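Home | Posts | Replies | Media

Profile > Dwynwen Morris > Thread

We use cookies. Accept / Manage

Sumow want £498 a month for the folding arm. Fifteen months minimum. Prys Gape thinks it's a bargain. I've asked what it costs when it's sat idle and had no reply since Tuesday.
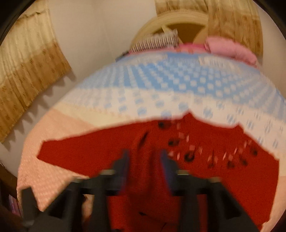
My line in the budget is for grippers, and two fingers is what we'd get. Fine for towels, says the brochure. Show me it picking the spotted red one off a heap of thin prints, one layer at a time, then we'll talk money.

Spare fingertips are extra, by the way. £14 each from Conport.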